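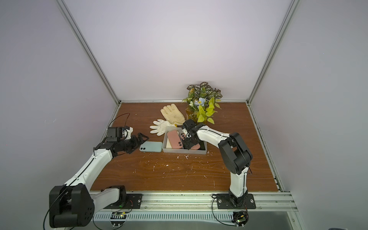
Unit 7: Automation at the Sorting Bench

Handout for Work and Technology, prepared by Khadija Samir

Background

Kasano buys used phones in bulk and sells them on after checking and grading. Until last year, people did all of the sorting by hand. Each shift began with mixed boxes of phones and cases, and the sorters placed them in trays for the graders at the next bench. The target was 900 items a shift for a team of four.

The company now runs a two-armed cell for part of this work. One arm can hold or shift an item while the other places it, and both can reach the same tray. In its first month the cell handled 400 items a shift. By the time the class notes were revised on December 1, 2022, the figure was 804.

What the work consists of

Sorting sounds like one task, but the job sheet at Kasano lists several. A phone has to be told apart from an empty case. It has to be picked up without scratching the glass, turned if needed, and set down so that the grader can see the camera side. Cases go elsewhere.

People do these steps without thinking of them as separate. A phone in a mint-green frame with a dark screen and a pink case with a camera opening are easy for a sorter to tell apart, even when they lie close together.
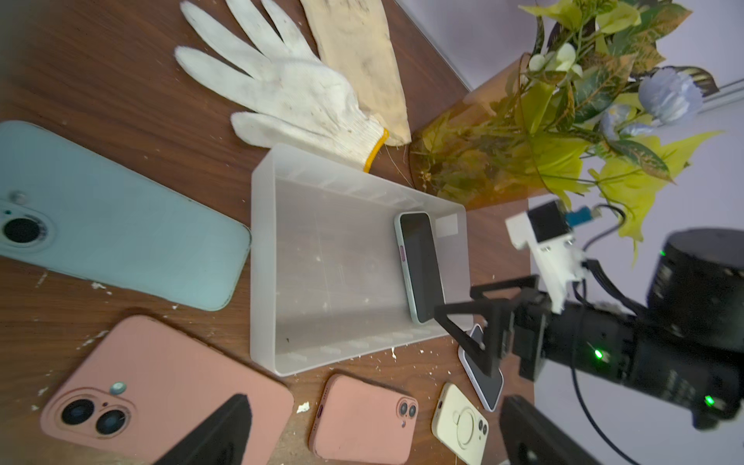
The arms need each step set up and checked, and somebody has to decide what counts as a good placement. At Kasano that decision used to sit with the shift lead. It now sits with two former sorters who were retrained as cell operators. Their job title changed, and so did their pay grade, after a dispute that lasted most of a winter.

Things that are not part of the job

A bench is never only phones. Gloves get put down, a plant stands at the back, packaging ends up beside it, and crumbs and flecks collect on the wood. Sorters work around all this. In a cell, each object is something the arms must avoid or the operator must clear. The operators reported that tidying had become a named duty, with a line on the checklist and a space for initials. Some of them disliked this — one called it "being graded on housekeeping."

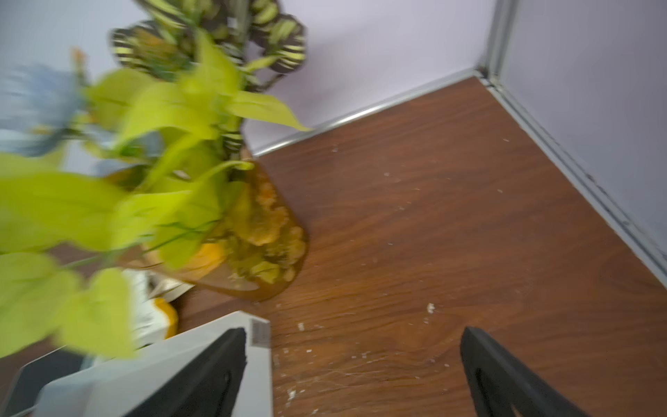

What changed for the people

Walking and lifting went down. Standing still and watching went up. Two sorters moved to grading, and one left for Trevero, a repair firm nearby. The graders now receive trays at an even pace, and several said they missed the slack at the start of the shift, when they could talk.

Responsibility also moved. If a phone is put in the wrong tray, the log shows which arm placed it, but the operator on duty signs for the error. Read the job sheet again with this in mind before the seminar. 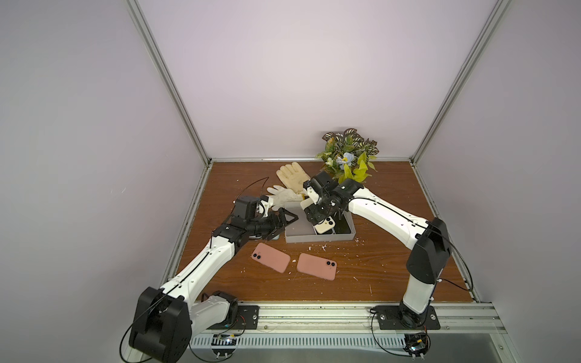
Who should sign for a misplaced phone when the arm placed it?

At Kasano the operator signs, under a rule carried over from hand sorting. The operators have asked for a second line on the form, so that a fault in the setup can be recorded separately from a mistake in supervision. Management had not replied when these notes were written.

Reading for the seminar: the Kasano job sheets, old and new versions, and the short report on the Plinurero warehouse from Unit 6. Bring one page of notes on a task you have done at work, broken into steps as the job sheet does it.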